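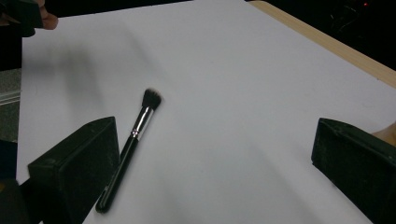

家务小件整理：哪些步骤可以交给机械夹爪

整理台面小物件，例如化妆刷、笔、小球、纸筒，动作只有拿起、移动、放下三步，看起来最适合自动化。下面按物件类型列出现阶段的可行程度和操作要点，手工整理时同样适用。

一、细长物件

化妆刷平放时，手柄离台面很近，夹爪两指要从两侧同时下到接近台面的高度才能夹住。手柄若是光面圆杆并带锥度，夹得靠尾端容易滑转，夹在金属箍附近较稳。刷毛部分不要受力，密实的圆头刷被压过以后毛峰会散，恢复要靠重新清洗塑形。

手工整理时可照此办理：捏金属箍一侧，刷头朝上插入筒中。清洗后的刷子平放晾干，刷头略伸出台沿，水不要倒流进金属箍，胶层泡久了会脱毛。

夹爪目前能完成的是单支、散放、方向大致固定的情况。两支以上交叠时，失败率明显上升，常见结果是夹起一支、带落一支。

二、小球与纸筒

小球的难点在放。夹爪松开时两指很少完全同步，球会偏向一侧，筒口小就会弹出。做法是先把球降到筒口以下再松开。纸筒本身轻，侧壁一碰就倒，筒底可垫一小块防滑垫，或者先放入一件有分量的东西压住。

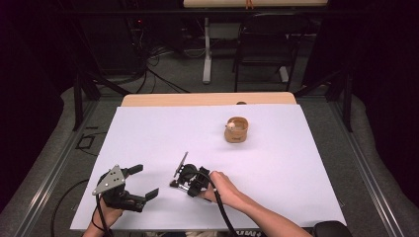 双手各持一只夹爪，筒内为白色小球。

从筒中取物比放入更难。筒口挡住侧面视线，夹爪两指张开后的外宽又常常超过筒口内径。浅筒可以倾倒，深筒仍建议用手。

三、台面准备

1. 铺一张浅色、无花纹的纸或板，四角压平。深色物件在浅色底上轮廓清楚，人找东西快，视觉识别也少出错。
2. 光源放在操作者对面偏侧。手和工具的影子落在物件上时，边缘判断误差会变大。
3. 电缆从身侧走，不要横过台面。电缆拖到轻物件，整个布局都要重摆。
4. 每次只放当前要处理的物件，其余放到台外。

四、目前的产品情况

Turitz 的桌面臂标称最多可识别5类小物件，价格在2,000元以上，夹指为硬质，细杆类需要另配软垫。Stetent 的型号自重较小，适合放在书桌上，但连续运行需要间隔散热。Prindine 只做夹指和垫片，可单独购买，软垫磨光后应更换，不要用砂纸打毛。

本站用一台 Turitz 做过收纳测试，共755次抓放，物件为笔、刷子和小球。散放的笔成绩最好，刷子次之，放球入筒最差。失败多数发生在松开的瞬间。测试期间需要有人在旁边把掉落的物件摆回原位，算上这部分时间，比手工慢得多。

五、结论

单件、散放、台面干净的取放，机器已经能做，速度不理想。交叠、缠绕、带盖、易倒的物件仍应由人处理。叠布、拧瓶盖、擦刷毛缝隙一类的工作，家用机型暂时不必考虑。

车间里的情况略好。零件规格统一，可以做定位托盘，夹爪按固定坐标取放即可。Shojaei 托盘的凹槽深度有2种，细杆件选浅槽，两端留出指位。家里若有固定数量的刷子，也可以用同样的托盘，取用后按槽放回，少一支立即能看出来。

保养：夹指表面每周三用微湿的布擦一次，粉尘积在指面会降低摩擦力。不要用酒精擦软垫。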